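Drereck – progress report, March 14, 2019

Eltby's second grant payment was meant to get our puzzle game onto the handheld store by the end of January. It's not there. The build passed its first check, then failed on save files, and Hivov (who are doing the port) say one more fix will do it. They said that last time.
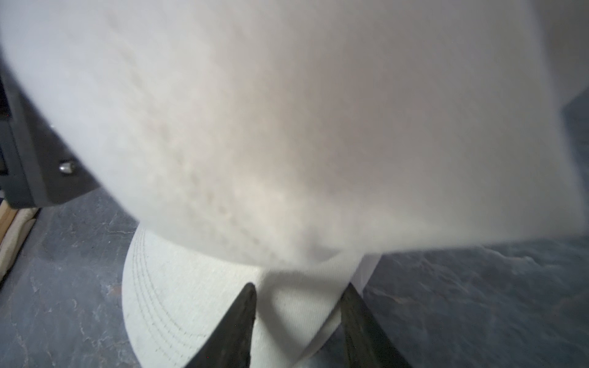

2 min read

The test group stands at 300 players against a target of 500. Of those, 91 finished the last level, a number I'd like to trust more than I do, as Ekpo's tracking tool counts anyone who skips the ending.

We have 5 open bugs that block release. I would hold the third payment until the save fix is in our hands – a new date from Hivov shouldn't be enough.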